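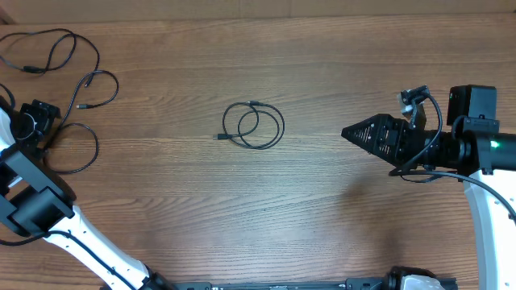
July 25, 2021

Slept until eight with the windows open. It rained a little before dawn and the porch boards were dark when I let the cat out. Coffee, toast, the last of the plum jam. I need to buy sugar before the plums on the back tree are ready, and by the look of them that is next week.

I drove to Flilley for the garden swap. It was smaller than last summer. Most tables had zucchini, and I came home with zucchini, which I had promised myself I wouldn't do. I gave away the extra leek seedlings and got a paper bag of garlic for planting. The woman with the garlic said to hang it in the shed until fall and not to wash it. She also told me where she buys her straw, a farm out past Lanz, cheaper than the feed store if you pick it up yourself.

The odometer read 3427 on the trip counter when I got back. I have not reset it since February. The oil change is overdue and I wrote it on the calendar again.
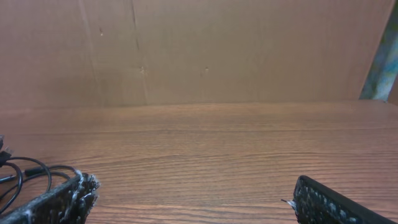
After lunch I worked on the beans. The pole beans have gone over the top of the strings and are hanging back down on themselves. I picked a full colander and left the small ones. There were beetles on the lower leaves, so I went down the row with a jar of soapy water. The tomatoes are slow. The Mokance plants have fruit but all of it is green and hard, and the bottom leaves are yellow with brown spots. I cut those off and put them in the trash and kept them out of the compost. The cherry ones by the fence are fine and I ate them while I worked.

The soaker hose is leaking at the coupling again. I wrapped it with tape and it held for as long as I stood there. A new coupling is cheap. I should just get one.

My sister called at 2 and we talked for most of an hour. She wants to know if I am keeping the garden this big next year. I said I hadn't decided. My knees were bad all through June and I didn't keep up with the weeding, and the squash bed is mostly bindweed now.
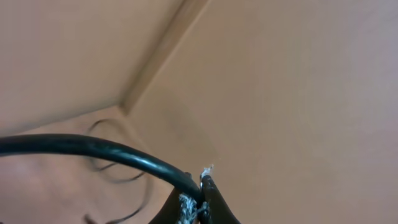

She thought I should give up the two far beds, sow clover on them, and stop worrying about it. She did that with her own place after the move and says she doesn't miss the work. I would miss the potatoes. The far beds are the only ones with soil deep enough, and I put years of leaves into them. I told her I would think about it over the winter. She is sending the pressure canner back with my nephew.

Late in the afternoon it clouded up but no rain. I watered the pots and moved the basil out of the wind. Read a few pages of the Trilo seed catalog on the porch and marked a short-season melon and a pickling cucumber. The melon is probably a waste of space here.
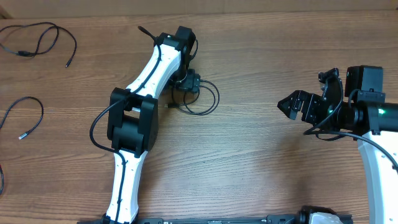

Cables and the white arm on the table.

Supper was beans with bacon and some of the zucchini fried in flour. Left the dishes. Tomorrow: sugar, jar lids, hose coupling, call about the oil change. The cat is still out.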